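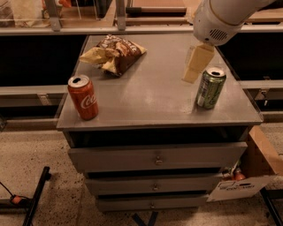
Bohdana Kravets would like the vending machine back. The snack shelf at Sorensen, she says, is fine until about three in the afternoon, when the only things left on it are the ones people took once and didn't like. The machine at least told you it was empty before you put your money in.

Her complaint is a common one in the small office buildings along the canal, where the machines have been going away one by one. In most of them a shelf or a cabinet now stands where the machine used to be, with chips, cookies, canned drinks in a small refrigerator, and a code on the wall that lets you pay by phone. There is no glass front and no metal coil. You pick up what you want and you are trusted to pay for it.

The people who supply these shelves call them open markets. The people who use them mostly call them the shelf, or the honor bar, or still the machine.

Sorensen is a bookkeeping firm on the second floor of a brick building that once belonged to a carpet wholesaler. It had a vending machine for 15 years. The machine took coins, then coins and bills, then coins only again after the bill reader broke and the operator decided a new one would cost more than the machine brought in. It hummed, and the two desks nearest to it were the ones given to new hires. When the operator retired, the firm that took over his route, Lamis, looked at the numbers and offered the shelf.

The reasons are plain enough once you look at how a vending route works. A machine is heavy and expensive. It has to be moved with a lift gate and a dolly, and when it breaks, a person with the right parts has to drive to it. A driver on a route might visit a factory, a hospital and a bus depot in one morning, and those places pay for the truck. A small office doesn't. People there buy a soda on some days and nothing on others, and a machine that sells only a handful of things between visits still has to be cleaned, stocked and repaired.

A shelf has no motor. If it sells little, little has been spent on it. It can also hold things a coil can't push, such as yogurt, soup cups, fruit and sandwiches in square boxes. The driver for the Lamis route says bananas do well in the morning and not at all after lunch. He brings fewer of them now and puts them at eye level.

What the shelf doesn't have is a lock. Every supplier I spoke with had a word for what goes missing, and none of them used the word theft. Lamis calls it drift. At Hurkano, a smaller company that stocks shelves in repair shops and dental offices, it's called the gap. Part of it really is people walking off without paying, but a fair share is confusion. The code won't scan, or the phone is on the desk, or the buyer means to pay on the way back and gets a call. Some people pay for two items at once at the end of the week and forget the third.

Hurkano deals with this by doing very little. The route manager there told me she looks at the gap once a month and only writes to the office if it has grown for 2 months in a row. The letter doesn't accuse anyone. It gives the amount and asks that a reminder be put up. In her experience the reminder works for a few weeks, and then a second one in a different color works for a few weeks more. When an office still doesn't come around, the shelf is taken out. She has removed 4 of them since she took the job, all from places where a lot of visitors came through and the staff weren't the ones eating.

Small workplaces seem to do better. In an office of 12 people, everyone can see the shelf from a desk, and everyone has a fair idea of who likes the salted nuts. The old coffee fund worked on the same principle, with a coffee can and a slot cut in the lid. Some of those cans are still in use. At a print shop two doors down from Sorensen, the owner buys drinks and snacks at a warehouse store, sets them out on top of a filing cabinet, and leaves a jar next to them. He rounds the prices so that no one needs change. He told me he loses a little money on it every year and had never thought of it as a business.

Price is where the shelf and the jar part ways. The print shop charges close to what the owner paid. The supplied shelves charge more than a grocery store and, in most cases, a little more than the old machine did. Suppliers say this covers the truck, the payment service and the gap. Customers say they notice. At Sorensen, a canned soda from the shelf costs enough more than one from the corner store that several people now walk over and get their own, which means the shelf sells less, which means the driver comes less often, and that brings us back to Kravets and her three o'clock.

Restocking is the hard part of the whole business. A vending machine has a fixed number of slots, and an empty slot is easy to see and easy to report. A shelf always looks as though it has something on it. The leftover items spread out. People move the last bag of pretzels to the front to be polite. The sales record says what was paid for, which is different from what is gone, so the driver arrives with a load that was packed for a shelf that doesn't exist. On one of the mornings I rode along, he brought in a full box of granola bars for an office that already had nearly a full box, pushed to the back behind the paper cups. They had been there since February.

Emura, a company that sells the refrigerators and payment tablets many of the suppliers use, has tried to fix this with scales under each tray. When the tray gets lighter, the supplier gets a message. The trouble in the early months was that people leaned on the shelf, or set down their coffee, or put a snack back on the wrong tray after reading the label. One office kept showing up as restocked at ten every morning, and it was a man resting his bag there while he took off his coat. The scales are better now, according to the suppliers, but they add to the cost, and a small office is where the cost matters most.

There is also the matter of choice. The retired operator, whose route Lamis took over, filled his machines by hand for most of his working life and kept his records in a spiral notebook. He knew that the bookkeepers ate more chocolate in tax season and that the print shop wanted plain chips in the summer and flavored ones in the winter, though he could never say why. He didn't need a report for it. He opened the door of the machine, looked at the coils, and wrote down what he saw. When Lamis took over the route he handed them the notebook, and a woman in the office typed it up. They still use parts of it.

He has mixed feelings about the shelves. He likes that people can turn a package over and read the back before they buy it. He doesn't like the tablets, which he finds slow. He thinks the drinks should be colder. His own machines were set as low as they would go without freezing the cans, and he got complaints only from people with sensitive teeth.

For offices thinking about making the change, the contracts deserve a slow read. Some suppliers ask the office to cover the gap above a certain point. Others ask for a minimum in sales each month, with a fee if it isn't met. The refrigerator usually belongs to the supplier, but the electricity is on the office's bill, and so is any damage to the floor. Lamis asks for someone on site to wipe down the shelf and throw out expired food between visits. At Sorensen that job wasn't given to anyone, and for the first few months it fell to whoever was bothered first.

They have since put it on the same sheet as the dishwasher. The sheet hangs by the sink, and names move down one line each week. It has helped some. The expired yogurt is gone, and there is now a pencil on a string next to a blank page where people can write what they would like the driver to bring. When I last looked, the requests were for unsalted almonds, the small cans of ginger ale, and, in large letters and underlined, more of anything after lunch. Lamis has agreed to try a second delivery in the busy months, starting with tax season, and the driver has asked that the page be left where he can find it.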